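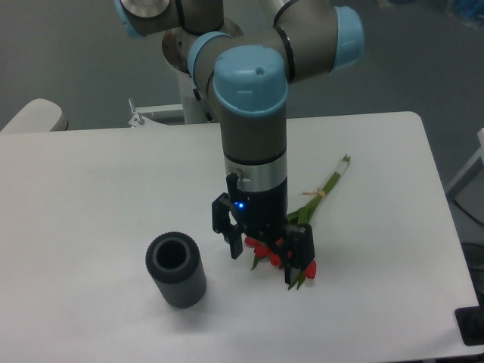 The Quiet Trade in Stolen Copper

2 Apr 2023

The lights went out on the east side of Rallstead a little after three in the morning, and for most people who live there it was only a small trouble. They woke up late, the milk was not so cold, the traffic signals were blinking red. For the town it was the start of a long spring. During the night, thieves had opened the ground boxes along Moynihan Road and pulled out the wire that feeds the street lamps, 3117 feet of it.

Copper theft is an old crime, and it does not look very serious when one reads about it in a police report. There is no weapon and usually no witness. The metal itself is often sold for less than what a family spends on groceries in one month. But the repair is another matter. The town must buy new wire, pay a crew, close a lane, and sometimes replace the boxes, which are broken open with a crowbar. In Rallstead the lamps on Moynihan Road stayed dark for 38 days.

I walked the road on one of these evenings, together with people who came home from the late shift at the bottling plant. They walked in a group and held their phones in front of them for light. A woman told me that she had started to pay for a taxi, although her house is so close that the driver is annoyed each time. Another one said that she did not know wire could be stolen from under the ground. She had thought the lamps were waiting for new bulbs.

The deputies in charge of the case knew from the beginning where to look, or at least what kind of place. Stolen wire has to be sold, and before it is sold the plastic cover has to come off, because bare copper brings a better price. Some thieves cut it away by hand. Others burn it, and this leaves a black spot on the ground and a smell which the neighbors remember for a long time. One such spot was found behind an empty feed store in Flanda, the next town to the south, after a farmer complained about smoke.

From there the case moved slowly. State rules ask a scrap dealer to write down the name of each seller and to keep a copy of the identification card. The dealers I visited do this, some with more care than others. At Etosard Metals, a yard between the two towns, the records are kept in gray folders on a shelf above the scale. The investigators spent two days with these folders. They found the same seller again and again, always with a small load, and each time with a different story in the column where the origin of the metal is written: an old barn, a house of an aunt, a broken air conditioner.

The yard was not accused of anything. Its manager told me that a buyer cannot see from a piece of wire where it has been. "If it has a mark, I call the sheriff," the manager said. "If it has no mark, I have only the face of the person."

Two men were arrested at the end of the winter and charged with theft and with damage to public property. Both say that they are not guilty, and the trial is expected in June. Their lawyers argue that the copper from the yard cannot be connected with Moynihan Road, and it is possible that a jury will agree with them. By then most of it had already been sold on and melted.

Meanwhile the town has changed its way of building. The new wire is aluminum, which is worth much less to a thief, and the boxes are closed with a bolt that needs a special key. The work was paid from the money that was meant for the swimming pool, so the pool will open later this year. On the east side, 35 lamps are burning again. The woman with the taxi has gone back to walking, but she still takes the other side of the road, where the houses are.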